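3. Household routines and the settling of adult rescue dogs

3.1 Background to this part of the study

Advice given to people who take in an adult dog tends to centre on training classes and on what to do when something goes wrong. Much less has been written about the ordinary running of the home in the first weeks: when meals are given, where the dog sleeps, who walks it and by which route. Rehoming staff at Grasotham told us that these were the matters new owners rang about most often, and that the answers they gave were based on habit and on what had seemed to work before. This section reports on the part of our work that dealt with those routines.

We took a broad view of what counts as settling. A dog that lies quietly in its bed all day may be at ease, or it may be too worried to move about. For this reason we did not use quietness as a measure by itself. We asked owners to note whether the dog ate its meals, whether it slept through the night, whether it came to people of its own accord, and whether it would rest in a room on its own. Each of these was written down once a day on a single sheet, with space at the foot for remarks.

3.2 Households and dogs

Sixteen households took part from start to finish. All had adopted a dog through the Grasotham centre, and all the dogs were fully grown. Households with a puppy under a year old were left out, as were those where the dog was being treated for a serious illness. Seven of the households already had another dog. We had planned at first to leave these out as well, but so many of the centre's adopters already keep a dog that the results would have been of little use to staff.

The dogs were a mixed group. Most were crossbreeds of medium size, with a few terriers, two elderly greyhounds and one large shepherd type who had lived on a farm. Their earlier lives were known in some cases and guessed at in others. Where the centre had no reliable history we recorded this as unknown and made no attempt to fill in the gap from the dog's behaviour.

Owners were visited at home before the diary began. The visit was used to draw a simple plan of the house, showing doors, stairs, feeding places and beds, and to talk through the diary sheet. Bjartur Bech made all of these visits so that the instructions would be given in the same way each time. A second visit was made at the end of March, when the sheets were collected and owners were asked a short set of questions about what they had changed and why.

3.3 The routines

Households were asked to choose one of two plans. In the first, called the fixed plan, meals, walks and bedtime were kept to the same times each day, give or take a quarter of an hour. In the second, called the loose plan, the order of the day was kept the same but the times could move. A dog on the loose plan might have breakfast at seven or at nine, but breakfast always came after the first trip to the garden and before the morning walk.

We let households choose for a practical reason. Several owners worked shifts and could not have kept to fixed times even if they had been asked to. Putting them on the fixed plan would have told us mainly how hard it is to follow a plan that does not suit one's working life. The cost of this choice is that the two groups differed in other ways, and we return to this in 3.6.

Both plans had a few points in common. The dog's bed was to stay in one place. Food was to be given in the same bowl in the same corner, and any uneaten food lifted after twenty minutes. For the first week, walks were to follow one short route, out and back. Visitors were to be kept to a minimum, and those who did come were asked to sit down and leave the dog to approach in its own time. Treats could be given freely, but owners were asked to write down what they had used.

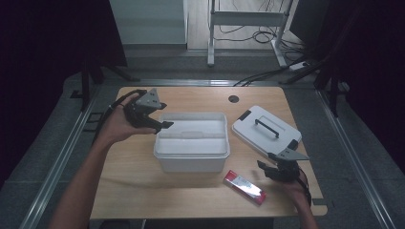 Figure 3. Tabletop with storage box and lid.

Keeping to the points held in common proved easier for some households than for others. The bed was moved in five homes, usually to a place nearer the owner's own bedroom after one or two poor nights. The single walking route was dropped early in four homes, where owners felt that the dog was bored by it. We did not remove these households from the results. Their sheets were marked to show the day on which the change was made, and the days before and after were looked at separately.

3.4 Eating and sleeping

Eating settled first in nearly every home. Most dogs took a full meal by the third day, and those that did not were usually eating well by the end of the first week. We found no clear difference between the fixed and loose plans on this point. What did seem to matter was the place. Dogs fed in a busy passage or beside a back door left food more often than dogs fed in a quiet corner. In three homes the bowl was moved away from a door during the study, and in all three the dog began to finish its meals within two days.

Sleep took longer. Night waking was common for the first week and was noted in both groups. Owners on the fixed plan reported fewer wakings in the second week, though the gap had closed by the fourth. The five homes in which the bed was moved nearer to the owner all reported a better night straight afterwards. This fits with what rehoming staff have said for years, that a dog new to a house sleeps better when it can hear or smell its people. It may also be that these owners were the most worried about sleep and so the most ready to record that it had improved.

The two greyhounds slept well from the first night. Both had very soft beds bought for them in advance, and one owner remarked that the dog had left the bed only for meals and walks.

3.5 Approach and time alone

Dogs came to people of their own accord at very different rates. One lively terrier cross was on the sofa within the hour. The farm dog did not come up to anyone indoors for 11 days, although he would walk close beside his owner outside. In general the dogs approached sooner in homes where the owner had sat on the floor or on a low seat for part of each evening. This was not in our instructions. It came up in the remarks at the foot of the sheets, and we asked about it at the second visit.

Homes with a resident dog gave a mixed picture. In four of the seven, the new dog followed the resident dog about and picked up the pattern of the day from it. In two, the dogs kept apart and were fed in separate rooms throughout. In the last, there was some growling over beds in the first few days, and the owner put a gate across the kitchen door. The gate stayed up for a fortnight and was then left open.

Resting alone in a room was the slowest of our four measures. We had asked owners to begin with very short absences, of up to 3 minutes, and to lengthen these only when the dog stayed lying down. Owners on the loose plan made better progress here than those on the fixed plan. We had not expected this. One possible reading is that a dog whose owner leaves at the same time each day learns to expect the departure and becomes restless beforehand, while a dog whose owner comes and goes at odd times has less to watch for. The numbers are small and we would not press the point.

3.6 Limits

The main limit is the one already given: households chose their own plan. Those on the fixed plan were more often retired couples, and those on the loose plan were more often working people living alone or with children. Any difference between the plans could be a difference between these kinds of home.

The diary sheets were filled in by the owners, who knew which plan they were following. Some sheets were plainly completed several days at a time, in one pen and with the same remark repeated. We kept these but gave them less weight when reading the remarks. Timo Lindemann read all of the sheets a second time without knowing the plan, and his grouping of the dogs agreed with the first reading in all but two cases. Both were dogs whose owners had written very little.

Lastly, every dog came from one centre. Grasotham walks its dogs twice a day and houses many of them in pairs, and dogs from a centre run on other lines might take longer to settle or might do so in a different order.

3.7 Points for rehoming staff

On these results we would not advise staff to insist on fixed times for meals and walks. Keeping the order of the day the same seems to be enough for most dogs, and it is something that owners with irregular hours can manage. More could be said to new owners about where the bowl and bed are placed. A quiet corner for feeding and a bed within hearing of the owner at night were the two things most often linked with an easier first fortnight, and both can be arranged before the dog comes home.

The centre has since added a blank house plan to the pack given to adopters, so that feeding and sleeping places can be talked over at the desk. Whether owners use it is being followed up in the second stage of the work, which also takes in dogs that were returned to the centre and rehomed again.

Filed under: Dogs > Behaviour and welfare > Rehoming

Last updated: July 2025

Related items
Section 2: How adopters were recruited
Section 4: Dogs returned and rehomed a second time
Walking two dogs together: notes from owners
Crate, bed or sofa? Sleeping places in the first month
Feeding the older greyhound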